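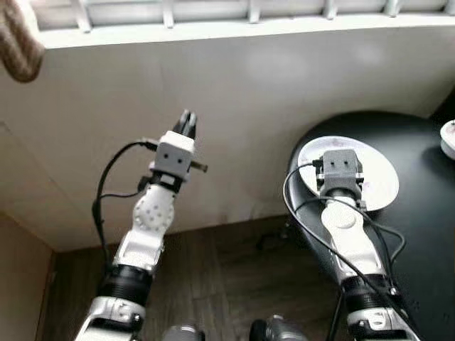
By Manaia Tipoki | 12/06/2020

Support > Laltness Water Softener > Owner's Guide > Section 2: First Start-Up and Settings

Read this section after the softener has been plumbed in and before you turn on the water. It covers filling the salt tank, setting the Kostley control head, and running the first rinse. If the unit is not yet connected to the supply and drain lines, go back to Section 1.

What you need

A bucket, a flashlight, a clean rag, and enough softener salt to fill the tank halfway. Use pellets or solar crystals. Rock salt leaves grit in the bottom of the tank and will clog the float in time.

You also need the hardness number for your water. A well owner should use a test kit or send a sample to a lab. If you are on a city supply, the number is usually in the yearly water report.

CAUTION: Do not use the softener on water that is unsafe to drink. It removes hardness and small amounts of iron. It does not kill germs.

2.1 Filling the tanks

1. Check that the bypass valve is in the BYPASS position. The two arrows on the handle should point away from the resin tank.

2. Open the main water supply. Look over each fitting with the flashlight and wipe any drips with the rag. If a fitting drips again, shut off the water and tighten it by hand a quarter turn.

3. Open the nearest cold tap and let it run until the water is clear and the spitting stops. Close the tap.

4. Plug in the control head. The display shows the model number and then a blinking clock.

5. Press and hold REGEN until the motor starts. Wait for the display to read BACKWASH, then unplug the unit. The valve stays where it is.

6. Turn the bypass handle slowly, one third of the way toward SERVICE. Water will enter the resin tank and push air out through the drain line.

7. When a steady stream runs from the drain line with no air in it, turn the handle the rest of the way.

CAUTION: Opening the bypass too fast can push resin beads out through the drain. If you see small amber beads in the drain water, close the bypass and wait a few minutes before trying again.

8. Plug the unit back in. Let it finish the cycle.

9. Lift the lid of the salt tank and pour in water until it is just above the grid. Add the salt. Do not fill past the line molded inside the tank.

2.2 Setting the control head

1. Press SET. The hour blinks. Use the up and down keys to change it, then press SET again for the minutes.

2. Enter the hardness number. If your water has iron in it, use the chart on the inside of the lid to find the corrected number.

3. Enter the number of people in the house.

4. Enter the regeneration time. The factory setting is 2 a.m. Change it if someone in the house uses water at that hour, as the water is hard while the unit is cleaning itself.

5. Press SET once more to save. The display shows the gallons left before the next cleaning. A reading of 1,674 is normal for a mid-size household on moderately hard water.

NOTE: If no key is pressed for 60 seconds, the control head goes back to the clock and drops any change you have not saved.

2.3 First rinse

Run a cold tap for several minutes. The water may look slightly yellow at first. This is color from new resin and will clear. Do not run hot water or the dishwasher until it does.

The water heater still holds hard water. You may not notice a difference at the hot taps until you have used 300 gallons or so.

2.4 If you have an older Espiritu valve

Units sold with the Espiritu valve have a dial in place of the display. Follow 2.1 as written, but turn the dial by hand to BACKWASH in step 5. Settings for the dial are in Section 6. Replacement dials and seals can be ordered from the Stostulbridge parts counter. Have the serial number ready. It is on the label behind the control head.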